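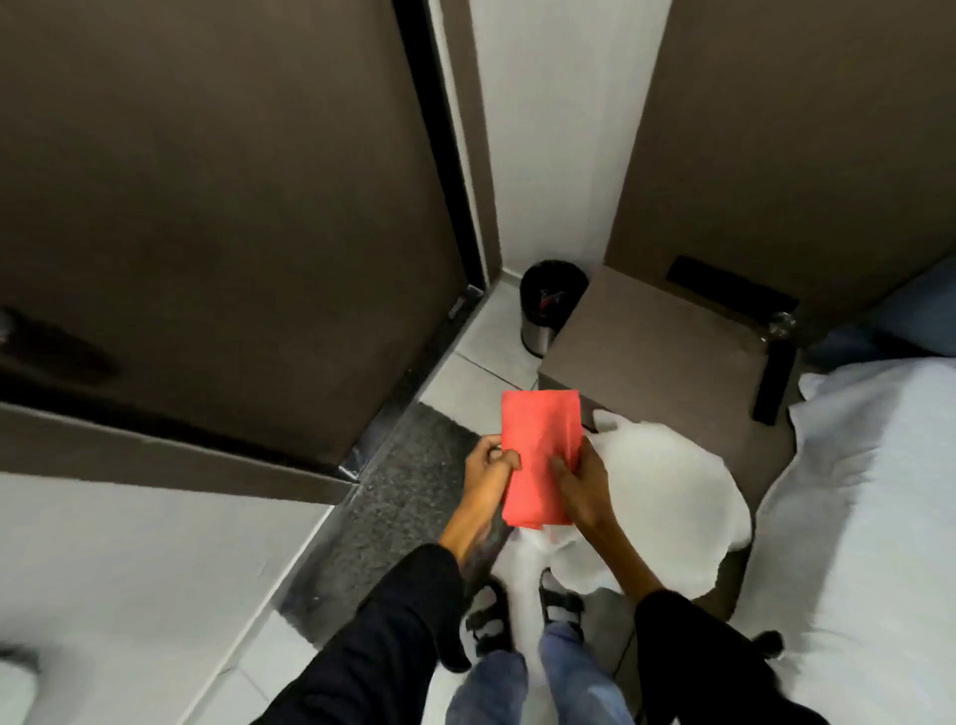 Reviews / Capture Equipment

Lurico Head Rig, used for room cleaning demonstrations
Posted 5/29/18

We bought five of these in April to record housekeeping work for the Betthorpe project. The goal is a set of first-person examples that a cleaning policy can be trained on: wiping, folding, bagging, reaching into corners. All of it was recorded in guest rooms at the Zamudio, with people doing the work at their own pace.

What comes in the box: the headband, the camera block, a battery that clips on at the back, two straps in different lengths, and a short cable. There is no case. The manual is a single folded sheet and covers charging and pairing but says little about the tilt setting, which matters more than anything else on it.

Fit is good. The band stayed put on everyone who wore it, including two people with a lot of hair. The battery balances the camera well enough that you stop noticing it after the first room. The rear clip is stiff and I broke a fingernail on it.

Tilt takes some work. At the factory setting the camera points too far ahead, and you lose the hands whenever the wearer works at waist height. We moved it down two notches and that fixed folding and bagging. It also helps with the jobs that happen close to the body, where a wearer tends to drop only their eyes and leave their head where it was. Mark the notch with a paint pen, as the dial has no numbers.

Our total so far is 3,243 clips from 53 rooms. Rooms are a good test for a rig like this. The entry is usually tight, with a door, a wall and a mirror all within arm's reach, and the light changes when you step in from the hallway. Exposure recovered quickly every time. White wall panels next to dark door frames did not wash out, and the cloth stayed easy to pick out against both. We used the same color of cloth throughout, so I can't say how a white one would do.

Mirrors are worth planning for. They add a second view of the room to the clip, and our labelers had to be told to tag only the direct view.
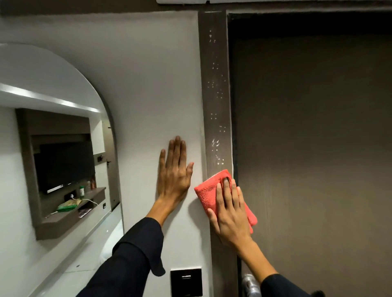
Hermenegildo Bermúdez disagrees with me on the tilt. In his view two notches down is too much for vertical surfaces, and he would sooner set it one notch down and ask people to bend their necks a little more when they fold. He also thinks we should record the bracing hand as its own label, as a robot that wipes a frame with one arm and ignores the other is going to push itself off balance.

I agree with him on the second point. We added the label in Gistix the same week. Import from the rig into Gistix is simple — plug in, pick a folder, wait — but the importer stalls when a batch goes over 1,000 clips. Split the batch and it goes through. Lurico support told us this is known and did not give a date for a fix.

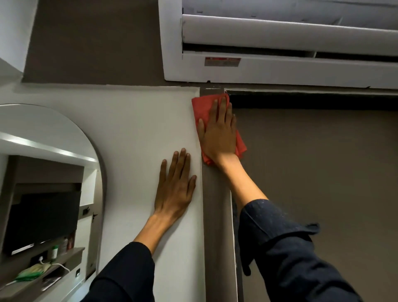 High work was the part I expected to go badly. With the camera tilted down, I assumed a reach overhead would leave the hands out of view, but people look up at what they are wiping, and the head goes with the eyes. Almost all of our overhead clips were usable. The few we threw out were blurred from people turning back too fast.

Battery life is a little under what the sheet promises. We swap at lunch and have never run out in the middle of a room. Charging is slow, and the light is the same green for charging and for full, so check the app.

Would I buy it again? Yes, for this kind of work. If you need depth, or finger tracking, it does neither. Order a spare band for each unit. The foam picks up cleaning product and ours are already going hard along the front edge.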